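Search this site Go

Print this page | E-mail this page

Progress report to the Torine Fund: evening reading classes, second period, through July
Prepared by Leonilde Valente

The headline number is 1546 class attendances since the last report. I would ask the fund to be careful with it. Attendance is counted at the door, and a person who signs in, drinks a coffee and leaves at the break counts the same as one who stays until nine. Zulmira Cunha's sign-out sheets, which she kept for only part of the period, suggest that early leaving is common in the Kola Street group and rare in the other two.

We enrolled 200 adults, which matches the target in the grant agreement. I am less impressed by this than the agreement seems to want me to be. Enrollment takes one form and a signature. The target was set before we had taught a single class, and I can't find any record of why that number was picked.

The placement test was given again in July. Bernardo Paiva scored the papers and finds that most learners who sat both tests moved up a level. The weak point is plain enough: those who sat the second test are the ones who kept coming. We know very little about the rest. Calls were made to people who had stopped, and the usual answer was a change of shift at work. That may be so. It is also what I would say if a teacher called me and I had found the class dull.
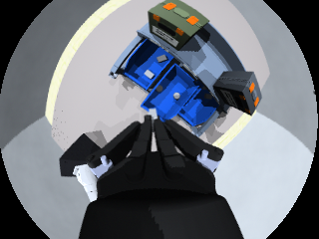

On materials, the Jusix workbooks are still a sore subject. We bought 594 copies across the three levels on the supplier's promise that they were written for adults. Level one is fine. Level two has a long chapter on a school picnic, and several learners asked if they had been given a child's book by mistake. Florêncio Magalhães has been replacing those pages with bus timetables, pay slips and letters from the landlord. His group talks more in class as a result, though whether they read better I can't say yet. The unused level two books are in boxes in the hall closet.

Aníbal Sequeira asked in his last letter whether the texting reminders had raised attendance. They went out from the middle of the period. Attendance rose in the same weeks that the rain stopped, and I would not put money on either cause. We plan to send them to only one group in the fall and compare.

Spending is within budget except for room rent, where the new rate at Kola Street applied a month earlier than we were told. The invoice is attached, along with my letter disputing it. No reply so far.

For the next period I request that the fund drop the enrollment target and accept a count of learners still attending at week ten. It will be a smaller number - and a more useful one. Draft wording is in the appendix.

0 comments | 2 shares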